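Members who have ordered from the Skiduvitz cooperative since March will have noticed that their seed arrives in a different kind of parcel. The change was overseen by Todor Kos, head of distribution, who spoke with the newsletter at the Rasitz office.

"We were paying to ship air," Mr. Kos said. "A member would order two packets of beans and receive a carton fit for a pair of boots." The cooperative now sends most orders in flat corrugated mailers, and it expects to dispatch up to 3,000 of them before the end of the season.
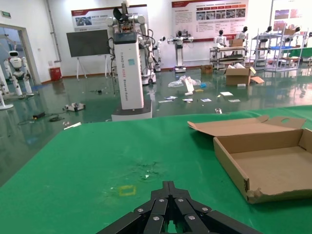 Members' Newsletter, No. 116, page 2

Mr. Kos acknowledged that the first weeks were difficult. Labels printed for the old cartons did not fit, and 51 orders had to be addressed by hand. "My handwriting is poor, and the post office told me so," he said.

Florêncio Simões, who manages the seed store at Flilel, joined the conversation to speak about the growers' side. His chief concern was moisture. Paper packets keep well in a dry room – less well in a mailbox during a wet spring – and he asks members to open their parcels on the day of delivery.

"People put the box on a shelf and forget it until planting time," Mr. Simões said. "Onion seed does not forgive that." 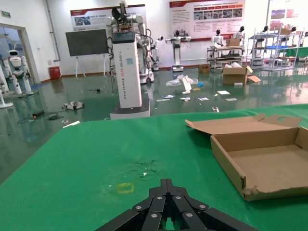
An open corrugated box on a green-covered table.

Asked whether the cooperative would take back used boxes, Mr. Kos said that members may return them to either location, provided they are clean and free of tape. Boxes with crushed sides will go to paper recycling.

The Vigfúsdóttir rye, which sold out early last year, will again be limited to one packet per household. Mr. Simões would not say how much had been harvested. "Enough for those who order on time," he said. The order form for fall sowing opens on Monday, August 17, 2020.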